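Can a robot tidy my junk drawer yet?

25/06/2023

My sister asked me at dinner last week when she could buy a robot that does the laundry, and because I'm the one in the family who reads about this stuff (and can't shut up about it), everybody looked at me like I had one hidden in the garage. I said "not yet," and she said "you said that when I was pregnant with Theo," and Theo is in middle school now. Fair point!

So I went home and thought about it properly, and here's where I've landed.

First, I already have machines doing chores. The dishwasher is a robot if you squint. So is the washer. We just stopped being impressed by them because they're boxes. You load the box, the box does its thing, you empty the box. What my sister wants is the loading and the emptying, and that turns out to be where all the trouble lives.

I do have a robot vacuum, a Gavstead, and I love it and I also yell at it. It's great on the hallway. It's great on the kitchen floor once I've picked up the shoes, the charger cables, the dog's rope and the one sock. Which means I now tidy up for the vacuum, every single evening, and I'm pretty sure that's a chore I didn't have before.

Then there's my friend Lise Charbonneau. Lise works at Turcotte, a shop that packs small parts kits, and they put in an arm from a company called Tiltari a while back. It takes the same bracket out of the same tray and puts it in the same slot, all day long, and she says it's wonderful at it. The night shift used to hate that station. But then purchasing switched to a different tray, a slightly shallower one, and the arm spent a whole morning grabbing at air while everyone stood there with their coffee. They had a tech on the phone for two hours. A new hire would have looked at the tray, said "huh," and carried on.

That "huh" is what I keep coming back to. My kitchen is one long string of different trays. Nothing is ever where it was yesterday, half of it is under something else, and some of it is sticky.

My own test for all this is the tool pile. Every house has one. Ours collects on whatever flat surface is closest to the last thing that broke, and it sits there until I can't stand it. Putting it away takes me maybe five minutes and no brain power at all, I do it while I'm on the phone with my mom. But think about what's in it! Hard things, floppy things, things with handles going every which way, something always half hidden behind something bigger. You have to decide what to pick up first. You have to get your fingers around a skinny handle that's lying flat. Cloth is its own nightmare, it never has the same shape twice, and from what I've read that's a big part of why folding laundry is so hard for machines when stacking boxes is so easy.

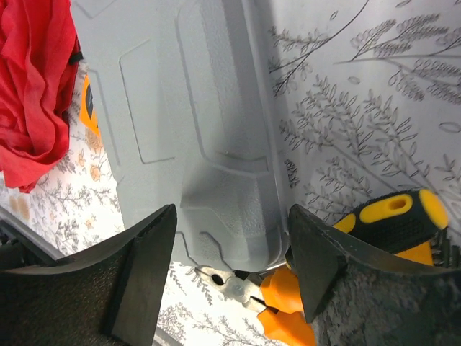
Pliers, a screwdriver, a red cloth and one big gray case. Your move, robot!

Look at how close together everything is. If I wanted those pliers, I'd just reach in, and if my knuckles bumped the case, so what. A machine has to work out where the handles are when it can only see part of them, and close its grip on the pliers without pinching anything else along with them. And that's one pair of pliers. Then it has to know where pliers live in my house (second drawer, unless my husband used them, in which case good luck).

I did see a price floating around for a Clidesen home helper, 59 dollars a month, with a waiting list you can join. I read every word of that page twice and couldn't find it doing anything except carrying a cup across a very clean room. I have never owned a room that clean. I joined the list anyway, because of course I did, and I'm number 172.

So, Jen, since I know you read these: no laundry robot for Christmas. I'd bet on shop floors getting a lot more of them first, for jobs like the one at Lise's place, and I'd bet on the picking-up kind taking a good while longer to reach our kitchens. If my number comes up on that waiting list I'll let you borrow it for a weekend. You'll have to pick up the floor first, though.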